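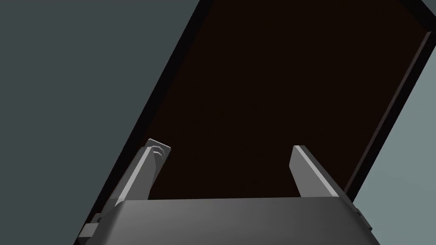
4. Fitting the Clorer Door Closer

4.1 Before you start
Check that the door swings freely and shuts without a shove. The Clorer will close a good door gently. It will close a bad door gently too, and then stop an inch short of the latch and leave you to do the rest.

4.2 Clear the swing
1. Open the door as far as it will go.
2. Move anything in its path, including the thing you always step around.
3. Mark the floor with tape where the door stops. 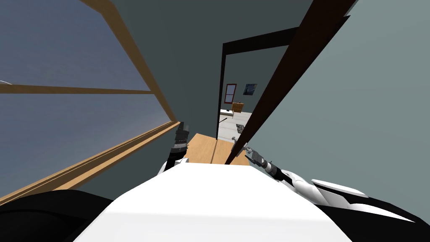

Fig. 7. Doorway, with light wooden surface nearby.

4.3 Mount the body
1. Tape template B to the hinge side of the door. Template A is for the other model and fits nothing in this box.
2. Drill the four pilot holes, 18 mm deep. Thin doors need the Jedton backing plate, sold separately, as you feared.
3. Drive the screws by hand.

CAUTION: Do not open the closer body. The spring inside is under load and has no sense of humor.

4.4 Check the latch
1. Turn the knob both ways. It should return to center by itself.
2. Let the door close from halfway. If it slams, turn valve 1 clockwise a quarter turn – no more – and try again.
3. Repeat until the dog stops leaving the room.
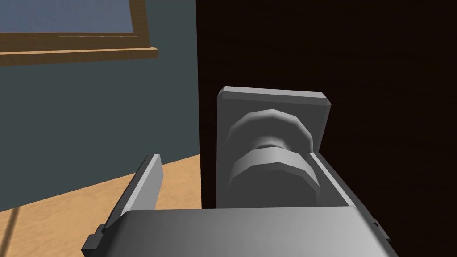
Fig. 8. Round knob on rectangular backplate, dark brown door.

NOTE: Closers bought before December use a 53 mm arm. Order part 421 from Rimbridge if yours is short.

Rev. 22 Sep 2026, I. Lūse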